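Buscamos ayudante de panadería y dependiente/a – Cudeo, Plosstead

Panadería de barrio, obrador propio. Nos falta gente para septiembre y vamos justos de tiempo, asi que al grano.

Puestos

2 ayudantes de obrador
2 personas para mostrador

Obrador: entrada a las 4 de la mañana. Sí, a las 4. Amasar, formar, hornear, limpiar. Masas fermentadas, bollería, pan de molde. Se valora haber trabajado con masa madre, pero si no sabes te enseñamos – lo que no podemos enseñar es a madrugar.

Mostrador: turno de mañana o de tarde, a convenir. Atención al público, caja, reponer vitrinas, preparar encargos. Trato amable también cuando hay cola hasta la calle, que en vísperas de fiesta la hay.

Trabajamos mucha pieza pequeña. Bollos anudados, trenzas, caracolas, panecillos de cena para los restaurantes. Formado a mano, pieza a pieza, y con ritmo. Si se te da bien hacer nudos con la masa dilo en el correo.

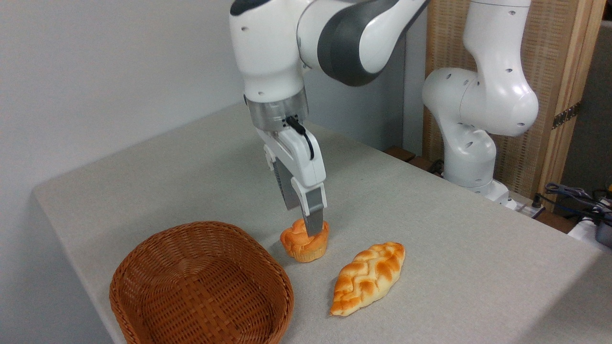
Qué pedimos

Carné de manipulador de alimentos (o sacarlo antes de empezar)
Poder cargar sacos de harina
Vivir cerca o tener transporte propio, a esas horas no hay autobús desde Firkamport
Español hablado, no hace falta que sea perfecto

Qué ofrecemos

Contrato desde el primer día, jornada completa en obrador, media en mostrador
2 días libres seguidos
Plus de nocturnidad según convenio
Pan para casa todos los días
Ropa de trabajo, menos el calzado

Abstenerse quien busque solo el verano. Queremos gente que se quede.

Prueba pagada de una mañana con Zhiqiang Du, jefe de obrador. Exigente pero explica bien las cosas. Traer calzado cerrado y el pelo recogido, sin anillos ni pulseras.

Cómo apuntarse

Currículum en mano en la tienda, al lado de la ferretería Khosravi, o por correo electronico poniendo OBRADOR o MOSTRADOR en el asunto. Por teléfono no, por favor, estamos con las manos en la masa. Mejor pasar después de las 11, antes hay mucho jaleo.

Contestamos a todo el mundo, aunque tardemos unos días. Incorporación inmediata.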